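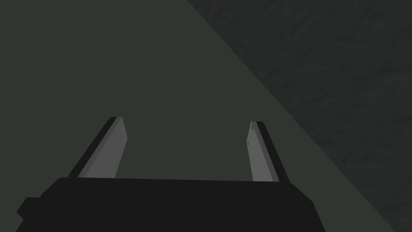

Two-finger gripper over a flat, dark surface. Computer rendering.

Sundis Supper

The Sundis Supper is a shared meal with readings and hymns, held once a year by Protestant churches in and near the harbour town of Zurnorport. It falls on 10th August, whatever day of the week that is. The meal takes its name from Sundis, the small island at the mouth of the harbour where it was first kept.

Origins

The first suppers were held by fishing families who spent the summer on Sundis and could not easily cross to the mainland for church. They met in a net store and ate bread, smoked fish and barley cake. A lay reader led the prayers. There was no ordained minister on the island, and the meal was never treated as Holy Communion. Most of the churches still keep the two apart.

When the island was given up as a summer station, the families brought the custom with them to Zurnorport. It later spread inland to Grultberg, where the supper is held indoors and the fish is usually replaced by cheese.

Order of the meal

The supper begins with the lighting of a lamp and the reading of the story in which Jesus feeds the crowd with five loaves and two fish. Bread is passed from hand to hand, and each person breaks a piece for the one sitting next to them. A psalm follows, most often Psalm 107, with its verses about those who "go down to the sea in ships".

After the main dish there are 5 hymns. The last of these is sung standing, and the lamp is put out during the final verse. People leave without a blessing. In the older form a blessing was given at the door, and Grultberg has kept this.

Major Supper and Little Supper

In Zurnorport the August meal is sometimes called the Major, to tell it apart from the Little Supper in November. The Little Supper has no hymns and is held in memory of people lost at sea. It is attended mostly by older members.

Present day

The supper is now kept by 22 congregations, 15 of them in Zurnorport itself. Total attendance is roughly 3,000. Visitors from other churches are welcome and are not asked to bring food. A boat service to Sundis runs in the afternoon, when a short form of the meal is held on the beach.

See also: Agape feast; Harvest festival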